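Chapter 6
Clearing the Table

Before this chapter – find one table at home and leave it alone for a day. Don't tidy. Just see what lands on it. Keys, mail, a cup, somebody's homework. You'll need it for the exercise on the last page.

Chapter 5 was closets. Easier, in a way. A closet has a door. A table is out in the open and everybody uses it, so things pile up fast and no one feels they own the mess. Anneliese Pfeiffer's Sulthorpe households kept a table diary for 13 days in August. Most items left on the table belonged in a diffrent room. Small stuff, mainly.

Key words: landing spot, home, stray, carry-back. 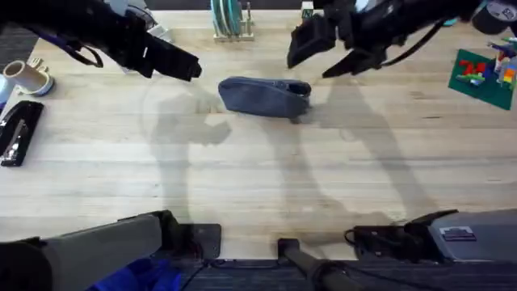

Strays are the items with no home near the table. Start with them. Plates are rarely the problem – they have a rack or a shelf and people know it. The teal ones standing in their slots at the back can stay put. The blue-gray pouch lying out on the wood is your stray. Ask where it gets used, then pick its home close to there. Write it down before you move on to teh next item. Section 6.1 covers carry-back, one room at a time.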